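Sortieren nach Farbe: zwei Kästen, drei Farben

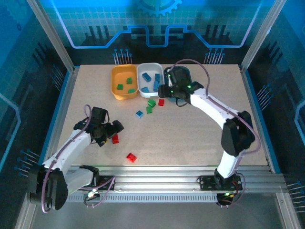
Lesezeit: 1 Minute

Wer Bausteine nach Farbe trennt, braucht wenig Ausrüstung. Ein orangegelber Kasten nimmt die grünen Steine auf, ein weißer daneben die blauen. Rote Steine bleiben vorerst auf der Platte liegen und kommen zuletzt an die Reihe.

Anong Nilsuwan ordnet bei Pundale gebrauchte Bestände, im April waren es 309 Sätze. Sie sortiert zuerst nach Farbe, danach nach Länge. Die umgekehrte Folge kostet nach ihren Aufzeichnungen 27 Prozent mehr Zeit.

Für die Kästen gilt: rechteckig, oben offen, ohne Deckel. Sie stehen an der hinteren Tischkante dicht nebeneinander, die Fläche davor dient als Ablage. Bei einer Füllung von rund 400 Steinen leert Nilsuwan den Kasten in Beutel um.

Eine helle, fein gesprenkelte Platte eignet sich als Unterlage. Rot, Grün und Blau heben sich darauf deutlich ab. Transparente Teile sortiert Nilsuwan auf dunklem Karton.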